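开门任务,手腕视角下规划器老是绕远,大家怎么处理的?

板块:仿真与规划 > 移动操作
回复:11

楼主 铁皮青蛙
最近在 Gevaveo 里跑双臂移动底盘的室内任务,玩得特别上头,连着几个晚上没睡好。任务很常规:进门、过道、拿东西、回来。感知用的是自己搭的一套,规划这边接的 Prusuneck 的采样规划器,控制频率先不谈,够用。
问题出在门附近。底盘停在门边,右臂要往前伸,左臂收在身前,规划器给出来的轨迹能绕大半圈,关节六差不多转到限位再转回来。肉眼看明明有一条很短的路。我把碰撞检测的安全边距从 6 厘米收到 2 厘米,好一点,但还是会绕。
日志里有个现象挺有意思:起始状态经常被判成“接近碰撞”,对象是门板。可是把场景停下来转着看,手臂和门之间空得很。

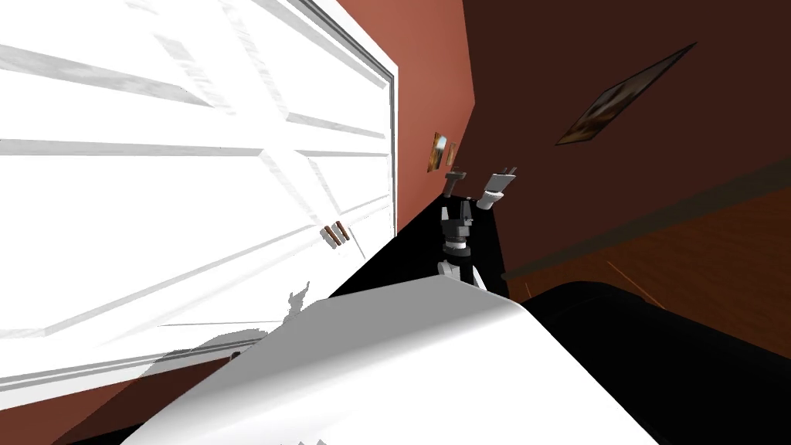 所以我现在怀疑是占据栅格的问题,门板那块膨胀得太厉害了。白门、强光,几乎没有纹理,深度估计在这种大平面上本来就不老实,再加上手臂自己的影子落在门上,分割网络有时候会把影子当成东西。有没有人碰到过类似的?我用的是学习出来的深度,没有用仿真器的真值深度,想尽量贴近真机。

2楼 半截电阻
先别急着怪深度。你左臂离相机那么近,自身滤除做了没有?没做的话,那一大片白壳子会被当成障碍物写进栅格,规划器当然绕。

3楼 铁皮青蛙(楼主)
做了,按 URDF 的外壳网格往外扩一圈再剔点。不过你这么一说,我扩的那一圈是统一值,近处的臂可能不够。晚上回去看。

4楼 kuangshan_77
同意二楼。我以前也栽在这上面,特征是障碍物跟着手臂走。楼主你动一下左臂,保持右臂不动,看栅格里那团东西动不动。动就是自身滤除漏了,不动再去查门。

5楼 风吹麦芽糖
我唱个反调,我觉得就是影子。
夹爪的影子投在纯白的面上,轮廓柔和但完整,手指张开的形状都在。我们训练分割的时候专门统计过这种样本,验证集 1361 张里误检最多的一类就是浅色平面上的机械臂投影。而且影子也会跟着手臂走!四楼那个测试区分不开的。

6楼 kuangshan_77
回五楼:区分得开啊,测试里右臂不动,右夹爪的影子也就不动。左臂动了栅格才动,那就是左臂的事。
再说影子就算被分割出来,深度上它还是贴着门的,写进栅格也在门的位置,多不出体积来。

7楼 风吹麦芽糖
用真值深度是这样。楼主用的是学习深度,网络看见一个深色的爪子形状,完全可能给它鼓出来一块。我见过鼓出来一拳头高的。
不过右臂不动那点我认,是我看漏了。

8楼 Janevski搬运工
插一句工具上的。Janevski 那个可视化插件新版可以把每个体素的来源帧和分割标签一起显示出来,点一下就知道这个体素是谁写进去的。你们争的这个事情点两下就有答案了,强烈推荐,我装上以后调栅格的时间省了一大半,真的好用!
注意旧版插件的坐标系约定跟 Gevaveo 差一个轴翻转,记得升级。

9楼 铁皮青蛙(楼主)
先谢谢各位,昨晚折腾到两点,太过瘾了,汇报一下。
按四楼的办法,右臂不动,左臂来回摆。栅格里靠相机那一侧确实有一串残留体素跟着左臂动,二楼和四楼说中了。把自身滤除改成按距离放大,近处多扩一点,这串东西就没了。
然后装了八楼的插件(轴翻转那个坑我果然踩了,整个房间倒扣着……)。门板上还剩一小撮体素,来源标签是“未知物体”,位置正好对着影子。五楼也没白说。
两个都改掉以后跑了 19 次,起始状态再没报过接近碰撞。轨迹短了很多,不过还有 2 次绕圈,都是目标姿态比较刁钻的时候。

10楼 半截电阻
剩下那 2 次我猜跟感知没关系了。采样规划器本来就这样,逆解随手挑了个离当前构型很远的分支,后面再怎么平滑也救不回来。试试多求几组逆解,按关节距离排个序,从最近的开始规划。
另外 2 厘米的边距建议调回去。你当初收边距是为了绕开假障碍,现在假障碍没了,留着它等于白白冒险,上真机会蹭到门框的。

11楼 风吹麦芽糖
边距我不太赞成一刀切调回 6。过道和门边本来就窄,6 厘米有时候直接无解。我们在 Stena 那套场景里是分层的:底盘和大臂用大边距,手腕往前用小边距。代价就是配置文件多几行。
影子那边,训练时做光照方向随机化,比后处理管用,你有仿真器在手,渲一批出来很快的。

12楼 铁皮青蛙(楼主)
分层边距这个好,今晚就写!逆解排序也一起加上,两个改动分开测,免得又搞不清是谁的功劳。
光照随机化的脚本我手头有个半成品,现在只会转主光源,补光没管。整理干净了另开一帖放上来,配置里自身滤除的那段也会一起贴,有在用 Prusuneck 的朋友可以先拿去试,参数名可能要按你们的版本改一下。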